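Cahier d'atelier, décembre, vers la fin de matinée

Objet : ce qu'on garde et ce qu'on déplace dans la salle

Bon, je m'y mets enfin. Erdal Sezer me réclame un plan de la salle depuis des semaines (il a raison, mais il a aussi la manie de demander ça quand j'ai les bras chargés). Je note donc tout ici, en vrac, et on recopiera au propre quand on sera d'accord. Le budget Clireo pour l'aménagement est de 1 000 euros, pas un de plus, alors inutile de rêver à des cloisons !

Le côté du frigo, avant qu'on touche à quoi que ce soit :

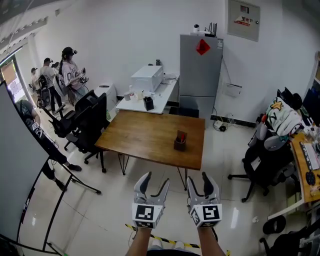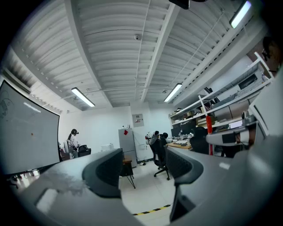 1. Le frigo et son coin

Le grand frigo gris reste contre son mur. J'avais envie de le pousser plus loin, puis j'ai regardé le tableau électrique, en hauteur juste à droite, et j'ai laissé tomber : je veux qu'on puisse ouvrir ce coffret sans faire de gymnastique. Par contre la multiprise blanche par terre au pied du frigo, non, non et non. On la fixe au mur, même chose pour le câble qui descend à côté. Le routeur peut rester perché là-haut, il ne gêne personne, mais j'aimerais une étiquette dessus avec le nom du réseau (je passe ma vie à le redonner).

Le losange rouge sur la porte du haut, on n'y touche pas. J'y tiens.

2. La table en bois

Celle aux pieds fins en métal noir. Je l'aime beaucoup, elle est à la bonne hauteur pour moi, mais Erdal la trouve trop basse pour travailler debout. Compromis : elle reste au milieu, et on commande des rehausses chez Noletti. Il en faut 8 si on traite aussi l'autre table, celle qui est encore dans la réserve. Le pot à crayons en bois foncé reste dessus, c'est le seul endroit où je retrouve un stylo.

3. Le bureau blanc du fond

Là, ça se discute. Les petits flacons et les boîtes serrés à gauche, je voudrais les passer sur une étagère, triés et étiquetés. Vilemik a un modèle mural qui irait, référence 2602 dans leur catalogue papier, à vérifier avant de commander parce que leur catalogue n'est pas tout jeune. La boîte de mouchoirs noire peut rester au bord, tout le monde s'en sert.

4. Tableau blanc et sièges

Le grand tableau est presque vide, ça fait un peu triste ! Je propose d'y reporter le plan au feutre, à l'échelle, et que chacun corrige directement dessus pendant la semaine. Pour les sièges : la chaise de bureau noire en résille va avec le long bureau, le petit tabouret à dessus marron retourne sous la table quand on a fini.

5. À faire

Mesurer le mur du fond, prises comprises (moi).
Appeler Dursun pour la fixation de la multiprise et demander s'il leur reste des goulottes blanches.
Erdal : choisir la hauteur des rehausses, 6 cm ou 8 cm, et s'y tenir cette fois.
Retrouver le mètre ruban. Il était dans ma poche hier.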